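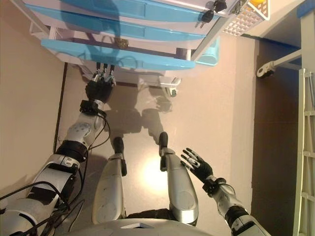 I held out against a rolling drawer cabinet for years. They belonged in offices, I thought, next to the sad ficus and the photocopier. Then in January I cleared out the spare room and found 700 loose sheets of paper, most of them colour printouts of recipes I'd never cooked, and I caved.

Mine has a white body, three pale blue drawers and little casters, and it set me back almost $50 at Kudar, the second-hand place behind the train station. I'd looked at a new one from Stuvico (lovely, grey, very serious) but the blue won me over!

My system is pretty loose. Top drawer gets pens, tape and stamps. Middle is bills and warranties – the boring one. The bottom drawer is for whatever's left, and I'm at peace with that.

It locks, too, and it came with 2 keys. I leave them hanging in the lock, so my passport is about as secure as the biscuits. But the wheels are my favourite bit. On vacuuming day I just shove the whole thing into the hallway, drawers shut, and shove it back when I'm done.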